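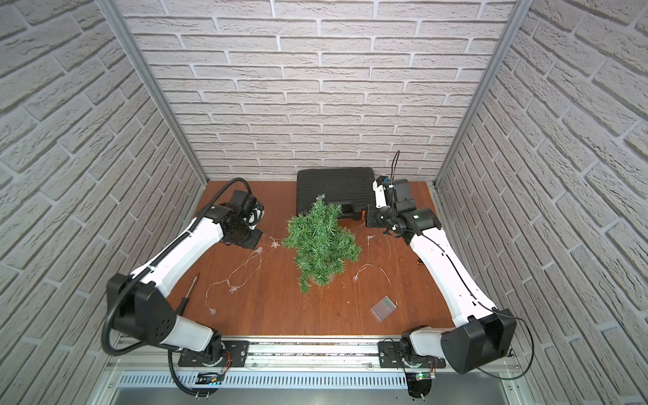

Bent Bach asks whether the Jetell two-arm cell can be hired for a single season or only bought outright. Both are possible, and the terms are set out in this thread.

Rornthorpe > Services > Two-arm cells

16 October 2018 | Posted by Rornthorpe Automation Office

Filed under: Product Trials

1/ Rornthorpe is assessing the Jetell cell for small decorating and packing tasks. The present exercise concerns a small artificial tree and a string of fairy lights with clear star ornaments.

2/ Light strings are a demanding item. The wire is thin, it curls freely on the table, and the suction cups catch on branches. We consider it a fair test of any gripper.

3/ Hire is charged at 600 pounds a week, with delivery and fitting included. The purchase price is 3785 pounds for members of the Zeltstead scheme. Training is charged separately.

4/ Hauksdóttir will supply the control software under both arrangements. Updates are free of charge during the hire period – purchasers receive them for one year.

5/ The trial plan allows for almost 3000 handling attempts. Results will be published in full, including failed grasps and any stoppage that requires a member of staff.

6/ Organisations wishing to hire a cell for December should write to the Rornthorpe office. Please state the size of the table available and the items to be handled.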